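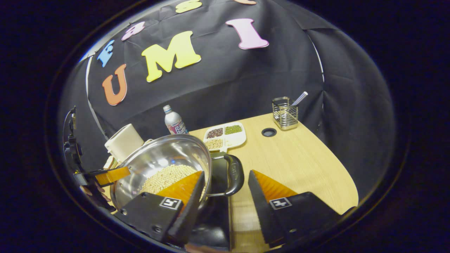

When will the new customs declarations apply to small parcels leaving Clultatbridge?

They apply from the start of next August, and until then the present short form is still accepted at the counter and by courier.

The change was confirmed in a written statement from the trade minister, Hernán Echeverri, who had been asked for a firm date by members on both sides. The long form runs to 11 boxes, against four on the one in use now. Firms that send fewer than 68 parcels a year may carry on with the short form for two more years, but they have to register for this first.

Opposition members say the register was announced before anyone had built it. Lăcrămioara Bogdan, who speaks for them on trade, told the chamber that 156 firms in her district had written to her — most of them asking where to sign up. Mr Echeverri replied that the register would open "in good time" and would not be drawn into naming a month.

Exporters are split. Erolon, which sends machine parts abroad every week, says it has already moved its staff over to the long form and would have liked an earlier date. Kwok-wai Yip of Bistus said his firm would need to take on another clerk, and that the fee for late forms was too high.

The fee goes to a vote after the recess. An amendment from Sihan Guo would halve it for a first offence. Members with views on the amendment should send them to Zhenhua Dai at the policy desk before then.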